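Search tickets Search

Ticket 556 — Sorting cell 3, arm stops above board and waits
Site: Trujillo
Opened by: Nicanor Nava
Assigned to: Fabian Bühler
Status: open

Nava, 6:40 am: Arm comes down over the maple board, stops short of the blocks and stays there. No fault on the panel. Restarted twice, same result.

Bühler, 7:15 am: Is the Drerka controller asking for an operator confirm? The March update added one at the start of each run.

Nava, 7:30 am: Yes, but it goes to the lead's tablet. Rutilio used to start runs from the floor. Now he has to find whoever has the tablet, and on early shift that is usually me, at the other end of the building.

Bühler, 8:05 am: Confirm moved back to the cell panel for early shift. Please test with the eight-block set before you go back to parts.

Quezada, 9:20 am: First run started from the panel. Second one asked for the tablet again. I used to sort nearly 3,000 parts a week by hand and now most of my morning is waiting on prompts. Can I get my own login? Crisóforo needs one too.

Cheung, 9:30 am: Approved for both. Training on the panel is one hour, paid, before shift.

Bühler, 10:10 am: Logins created. Second prompt comes from a separate setting, still looking. Leave the board set up as it is.
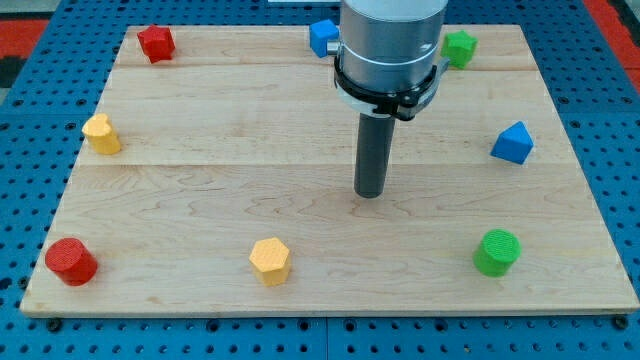 Nava, 10:25 am: Will do. Robles is on hand sorting until you call back, ext. 930.

Clorner Support Desk — Contact us — Back to top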